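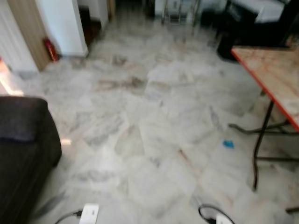
Marble tiles and trailing cables between the sofa and the table. Polished floors are hard on depth estimates.

The perception team at Doratmont spent most of January on one fault. Their planner, Mocanu, kept finding holes in living room floors.

The holes were reflections. A bright patch on polished stone can read as a surface well below the real one, and Mocanu would route around it as if it were a stairwell.

"We were tuning the planner for weeks and the planner was fine," says Oratile Nel, who leads the software group. "It was doing what the map told it."

The fix went in a layer down. The new filter fits a floor plane first, then asks whether a low reading agrees with its neighbours over 50 frames. Of 1,734 logged false drops, the filter cleared all but 100. 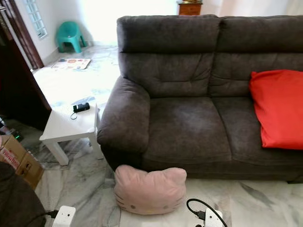 Cables are the harder problem. A black cord on pale stone is easy to see and hard to model — it has almost no height, and it loops. Senga Geddes, who wrote the labelling tool, now marks cords as their own class, with a margin of 2 centimetres on each side.

Soft things get a class too. Mocanu treats cushions on the floor as solid and plans a wider turn. Nel would like to relax that rule, but the colour-based classifier still confuses dark upholstery with shadow.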